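Silgate Day Centre
Monthly room check: activity room, pantry corner and sorting table
Month: June
Checked by: Nazma Selvanayagam
Start time: 8.15 am, before the first group

How to fill this in. Mark each line OK, ACTION or N/A. Anything marked ACTION needs a comment and the name of the person or firm it has been passed to. Lines carried over from last month are marked (c/o). Please do not leave lines blank. If you did not look at something, write "not looked at".

1. ENTRANCE AND FLOOR

1.1 Door opens fully and closes without slamming. OK
1.2 Door stop in place. ACTION
Comment: The rubber has come away from the stop again. I have wedged it for now, but a wedge is not acceptable on a fire door and it must come out by the end of the day. Passed to Ezeani.
1.3 Floor dry, no lifting edges. OK
1.4 Mat flat and not curling at the corners. ACTION
Comment: One corner curls on the side nearest the coat hooks. Turned the mat round so the curl is against the wall. If it lifts again it should be replaced.
1.5 Route to the fire exit clear for its full width. OK
Comment: Two folding chairs had been left against the exit door on Friday. Moved back to the chair store. Group leaders have been reminded.

2. LIGHTING, HEATING AND ELECTRICS

2.1 All ceiling lights working. OK
2.2 Emergency light over the exit shows green. OK
2.3 Sockets undamaged, no scorching. OK
2.4 Portable appliances in date for testing. ACTION (c/o)
Comment: The kettle and the small radio are in date. The fan heater is not, and should not be used until it has been tested. Label tied to the plug. Ezeani have it on their list for the next visit.
2.5 Extension leads fully unwound when in use. Only the 3000 watt kettle lead to go in the wall socket, never in an extension. OK
Comment: Notice above the worktop has faded and is hard to read. New one printed.

3. PANTRY CORNER

3.1 Shelves firm, brackets tight. OK
3.2 Heaviest items on the lowest shelf. ACTION
Comment: Large tins had been put on the top shelf. Moved down. Nothing heavier than a bag of pasta should go above shoulder height, as several members reach up from a seated position.
3.3 Dry goods sealed and dated. OK
Comment: 13 packets checked. One bag of rice had no opening date and was thrown away.
3.4 No sign of mice or insects. OK
3.5 Fridge thermometer reads 5 degrees or below. OK
Comment: It read 3 degrees at 8.30 am. The log had been filled in every day except one.
3.6 Hand wash, paper towels and a lidded bin at the sink. ACTION
Comment: The bin pedal sticks. Members have been lifting the lid by hand, and that defeats the purpose. Replacement to be ordered from Hada with the next cleaning order.

4. SORTING TABLE AND BASKETS

This section was added after the spring review, when the table began to be used for food practice sessions as well as for crafts. It covers the tabletop, the wall behind it and the woven plastic baskets that members use for sorting and carrying.

4.1 Table stands level and does not rock. OK
Comment: Leant on each corner in turn. No movement.
4.2 Tabletop free from cracks and chips. OK
4.3 Tabletop clean before use. ACTION
Comment: Slight smudges on the white surface. I could not tell whether they were cleaning residue or handling marks. Either way it should be wiped again with the food-safe spray, left for the time given on the bottle and dried with a paper towel. The blue cloths are for floors and must not be used on it.
4.4 Wall behind the table clean, with no pins, hooks or loose tape. OK
Comment: Plain wall, nothing fixed to it. Please keep it that way. Posters go on the board by the door.

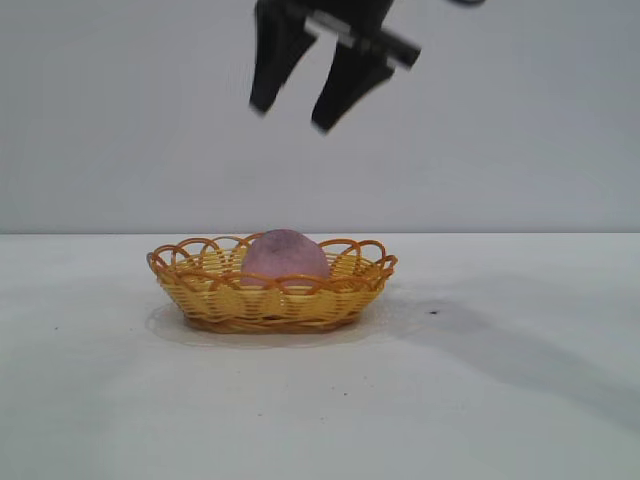 4.5 Baskets: no split or broken strands. OK
Comment: Run a fingertip along the inside as well as round the rim. Plastic weave tends to go at the rim first, and a snapped strand is sharp enough to catch thin skin. Any basket with a broken strand is to be taken out of use the same day. Do not tape it.
4.6 Baskets washed since last food session. ACTION
Comment: The washing sheet had not been signed, so I have treated them all as unwashed. Warm water and washing-up liquid, a soft brush for the gaps in the weave, then upside down on the rack until dry. They should not be stacked damp.
4.7 Baskets used for bread, fruit and wrapped goods only. OK
Comment: Raw meat and unwashed vegetables go in the solid tubs, which can be scrubbed properly.
4.8 Baskets not overloaded. N/A
Comment: None were being carried during the check. The shallow ones are wide enough to tempt people to pile things up, and round items roll off the top. Fill to the rim and no higher.
4.9 Baskets put away at the end of the session. Not looked at
Comment: To be checked this afternoon and added by hand.

5. CHAIRS AND STORAGE

5.1 Stacking chairs in good order. ACTION
Comment: 20 chairs checked. One has a loose back and has been labelled and put in the side store. It is not to go back out until repaired.
5.2 Stacks no more than five high. OK
5.3 Cupboard containing cleaning products locked. OK
Comment: Key back on its hook in the office.

6. FIRST AID

6.1 Box full and in date. ACTION
Comment: Short of medium plasters and the blue catering type. Both to be bought from Liltden this week.
6.2 Accident book present, with a pen. OK
Comment: No entries for this room since the last check.

ACTIONS OUTSTANDING
1.2 Door stop: Ezeani
1.4 Mat: watch, replace if needed
2.4 Fan heater: Ezeani, do not use
3.6 Pedal bin: Hada
4.3 Wipe tabletop: before the ten o'clock group
4.6 Wash baskets and sign sheet: kitchen rota
5.1 Chair repair: Ezeani
6.1 Plasters: Liltden

Signed: N. Selvanayagam
Copy to the office folder and the back of the pantry door.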